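How to fold laundry on a bed (and like doing it)

4 min read

I love folding on a bed. I really do! For years I folded on the couch, bent over a coffee table the size of a tea tray, and my back hated me for it. Then I moved to a place in Gotbridge with no room for a table at all, started using the mattress, and I've never gone back. You get a huge flat surface, it's soft, and small things don't slide off and vanish.

Start with the bed itself. Make it first, at least as far as the bottom sheet, and push the pillows up to the headboard or onto the floor. Run your forearm across the part nearest you until it's smooth. The far side can stay as wrinkled as it likes – you won't be folding there. Bags, boxes and whatever else has collected up by the headboard can stay put too, as long as you have a clear patch as wide as your arms can reach.

Tip out half the load at most. A whole load turns into a mountain and you end up folding on top of unfolded clothes (ask me how I know). Pull out everything big and soft first: towels, T-shirts, blankets, any loose length of cloth.

Now for the crumpled stuff, which is my favorite part. Don't hunt around for all four corners. Find one, pinch it, and lift. Let the rest hang, give it one good shake, then slide your other hand along the top edge until you hit the next corner. 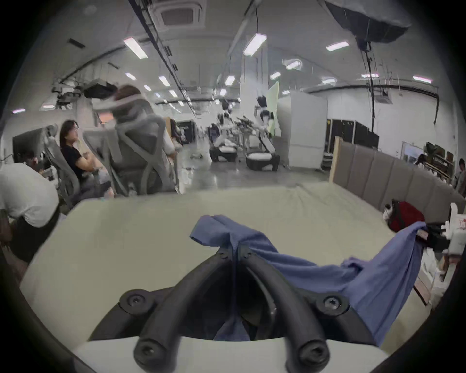 Once you have two corners, pull them apart until the edge between them goes tight, and lay that edge down on the bed farthest from you. Drag the rest toward your body and it almost flattens itself. Smooth from the middle out with the side of your hand. Fold in half, smooth again, fold in half again. For a bath towel I then go in thirds, so it stands up on the shelf.

T-shirts go face down. Fold one side in to the middle of the collar, sleeve back on itself, then do the other side the same way. Bring the hem up to just below the collar and fold once more. Your first few will look like envelopes that lost a fight. Keep going, they get better fast!

Socks last, always. By then there's space to spread them out and see which ones have partners.

My weekly load takes me 40 minutes with the radio on, and 2 piles go straight from bed to drawer. If you have a king size and a big family, try folding from both sides at once – my neighbors in Frade do this and it's a joy to watch.

Next month I'm tackling fitted sheets. Wish me luck, and tell me in the comments how you do yours.

883 shares | 80 comments

Contact | © Plokemeo Home Notes | Back to top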